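Vekside open day, September – robot demo area, pre-opening safety check
Sheet 3, Skurnalstead hall. Form supplied by Clendico, who like boxes.

Demo under inspection: two-armed handling of a soft item on the main table.

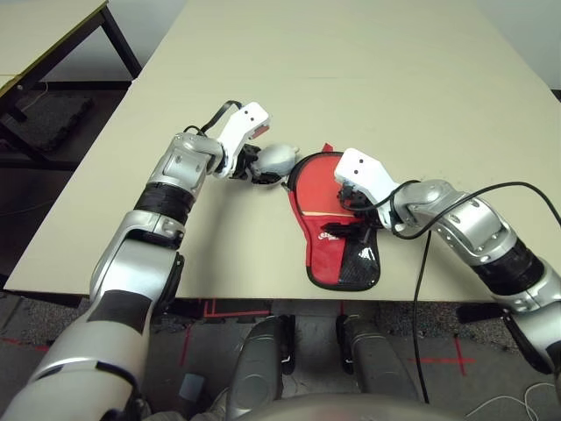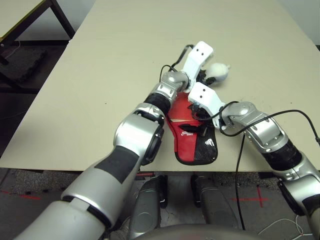
Both arms at the red and black item, main table.

1. Red floor tape in place and stuck down – PASS
Comment: Visitors will treat it as decoration. Steward to stand by it.

2. Cables clear of walkways – ACTION
Comment: Thin white cable lies on the carpet at the right. Cover it before doors. Black arm cable hanging past the table edge: check slack at full reach.

3. Emergency stop tested – PASS
Comment: Tested twice, the second time by my elbow.

4. Second table and the floor beneath it – ACTION
Comment: Move the dark item underneath to the store. Asked for last year as well.

5. Arm speed limited to demo setting – PASS
Comment: 200 mm/s, per the Uniyal sheet. Children will call it slow. Good.

6. Visitor barrier – FAIL
Comment: Still in the van. The van is at the other site.

7. Extinguisher, tag 976 – PASS

8. Leaflets – N/A
Comment: 4000 delivered, blocking the fire door. Now not blocking the fire door.

Recheck items 2, 4 and 6 at 9.30. No demo until 6 is signed.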